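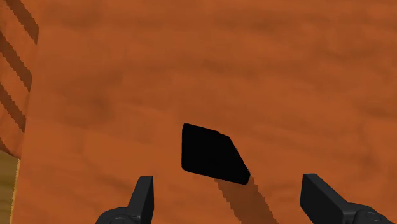

Figure 7.1 A black block on a simulated wooden surface, between the fingers of an open gripper.

Chapter 7
Chores

Ask Wiremu Hinds when a machine will clear his table and he will say July, without giving a year. He has tested household robots at Burkley long enough to own a dishcloth.

The trouble starts with picking up. In simulation a block can be lifted 2912 times before lunch, and if it falls, it breaks nothing and stains no carpet. A real kitchen offers wet spoons, a cat, and a lid that belongs to no known pan. Shop floors are kinder, having fewer cats.

In this chapter we follow one chore, putting things away, from the simulator to the packing benches at Chaimongkol, where Waraporn Ruangrit asked for 100 clean grasps in a row and was offered 2. We begin with the grasp itself. Readers who have a toddler may skip Section 7.1.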